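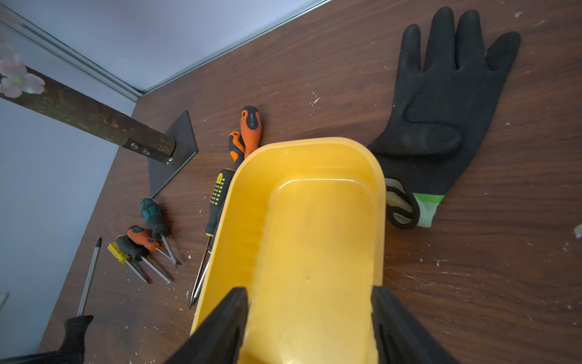
Spend the money on more drills first and let the robots wait a year, one longtime customer wrote to the Zuduvwood tool rental shop in Brerkilstead after it posted its equipment plan for the coming season. The letter is one of 14 the shop has received since the plan went up on its counter and website.

**BRERKILSTEAD, January 16, 2022** – Zuduvwood wants to lease a pair of robot arms to sort returned hand tools. The plan sets aside $3,168 for the first part of the lease, with the rest to be paid monthly out of rental income. If the numbers hold up, the shop would decide in August whether to keep the arms or send them back.

Sorting is the job the shop most wants off its hands. Screwdrivers, nut drivers and small wrenches come back mixed together in buckets after weekend rentals, and staff have to put them into bins before the next customer can be served. The plan starts with screwdrivers, which make up the largest share of small returns. They would be spread out on a table, picked up by a gripper and dropped in a plastic bin.

Three suppliers were asked for prices. Naidu, a dealer based in Stustport, made the lowest offer that included on-site setup and a day of training. One of the others was cheaper on paper but charged separately for grippers, mounts and travel. The third did not lease at all and wanted the full price up front, so it was dropped from the list.

The lease would run 19 months and covers the arms, the wrist cameras and one spare set of gripper fingers. It does not cover the tables, the bins or any electrical work. Zuduvwood says it can use tables it already owns. An electrician still has to look at the back wall, and no price for that has been put in the plan.

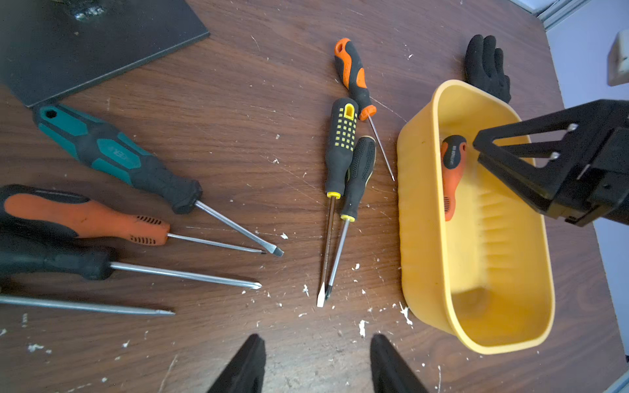 What worries another customer is the upkeep, and whether rental fees will go up to pay for it. The shop's posted reply says fees for hand tools will stay where they are through the end of the season. Fees for larger equipment are reviewed every year anyway, and the reply makes no promise about those.

Wear parts are the hardest item to budget. Gripper fingers are sold in sets, and how long a set lasts depends on what it picks up. Zuduvwood has put $1,000 in a separate repair line for the first year. Anything left over would go toward new bins and labels.

The plan also lists what the shop would give up to pay for the lease. A second pressure washer has been pushed back a year, along with new shelving for the garden tools. The trailer gets its tires as scheduled.

Staff hours are not being cut, according to the plan. The time saved on sorting would go to checking cords and blades, which has fallen behind. Someone would still have to look over each bin before it goes back on the shelf, and damaged tools would be pulled out by hand.

Naidu has agreed to hold its price while the wiring question is settled. After that the offer would have to be written up again, and the setup date could move with it.

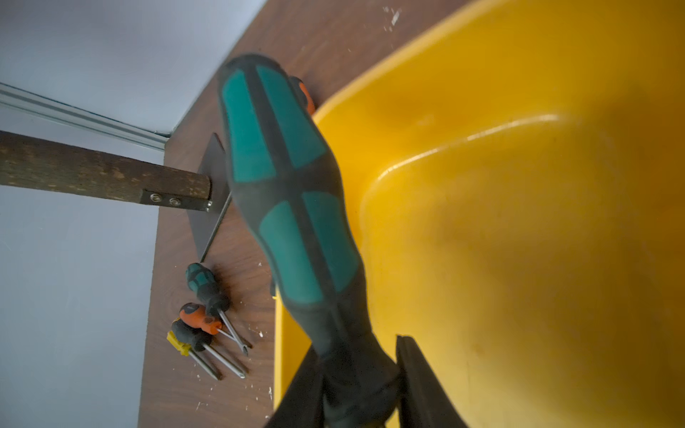
Can the shop get out of the lease early?

The contract allows it to return the arms after the August review, with one month's payment as a fee and the shipping back to Stustport at its own expense.

Copies of the plan and the three price offers are available at the Zuduvwood counter during business hours. Written comments can be left there too, or sent through the form on the shop's website.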